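Search this site Search Go

Pouring and glassware: frequently asked questions
Last revised 11 May 2020
Shares 14 Comments 5

These answers cover the small glass pouring vessels in the Tetberg and Levent ranges and the stoneware and ceramic mugs sold alongside them. Questions on kettles and grinders are dealt with on their own pages.

Which vessel do I need for a single mug?
The smaller Tetberg. It holds slightly more than one mug to the brim, so a normal serving leaves clear space below the rim. The larger Levent will do the same job but is harder to control when it is less than a third full, as the liquid has further to travel along the wall before it reaches the lip.

Can the glass take boiling water?
Yes, both ranges are borosilicate. What it will not take is a sudden change in the other direction. Do not rinse a hot vessel under the cold tap or stand it on a wet steel drainer. Let it cool on wood, cork or a dry cloth first.

Why does liquid run down the outside when I pour?
Nearly always the pour is too slow. At a low rate the stream clings to the underside of the rim and follows the glass. Tilt a little further at the start so that the stream leaves the rim cleanly, and finish by bringing the vessel upright in one movement. A greasy rim behaves differently from a clean one, so wash it before drawing any conclusions.

How high above the mug should I hold it?
Close. The rim of the glass should be just over the opening of the mug without resting on it. Height adds splash and cools the drink. Some people pour tea from a height to raise a froth – that is a matter of taste and needs a wider cup than any we stock.
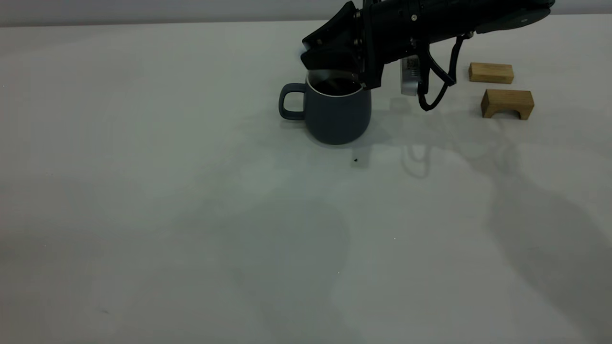 Aim for the inside wall of the mug, a little below the lip, and let the liquid run down to the base. Pouring straight into the centre is noisier and throws small drops upwards, which matters on a pale tabletop. Once the mug is half full the aim is less important and the rate can go up.

Should the mug be warmed first?
For coffee, yes. A thick ceramic mug draws a noticeable amount of heat from a small serving. Fill it with hot water, leave it while the coffee brews, then empty and use. For cold drinks there is nothing to gain.

My mug has a grey mark inside. Is the glaze damaged?
Probably not. Spoons leave a thin deposit of metal on harder glazes, and it shows most on matt and pale ones. Use a mild cream cleaner on a soft cloth and rinse well. If a fingernail catches on the mark, it is a crack in the glaze and the mug should be retired from use with liquids.

What about rings on a white table?
Wipe them while wet. Dried tea can be lifted with a teaspoon of bicarbonate of soda in a little water, left for five minutes and wiped off. Do not use scouring pads on a matt finish. They polish it, and the shiny patch is permanent.

Are the vessels dishwasher safe?
The glass is, on the upper rack, provided that it does not touch its neighbours. Older Levent vessels with a glued collar are not. The collar was dropped in February 2013; if yours has a visible seam under the rim, wash it by hand.

The glass has gone cloudy. Can it be cleared?
Fill it with equal parts white vinegar and warm water, leave for 2 hours and rinse. If the cloudiness goes, it was limescale. If it stays, the surface is etched and cannot be restored. Etched glass is safe to use unless it is also chipped.

Do Gajdoš lids fit?
The flat lid fits the smaller Tetberg. The domed lid fits neither range, in spite of the label on earlier boxes. Ulises Huenchumán in the parts department can check an odd size if you send the inside diameter in millimetres, measured at the rim.

Can I return a chipped vessel?
Report it within 14 days of delivery and keep the packaging. Pirnuvus replaces chipped glass and does not repair it. Write to Babita Mishra at the returns desk with the order number and state where on the vessel the chip is.

Was this page useful? 13 people found this helpful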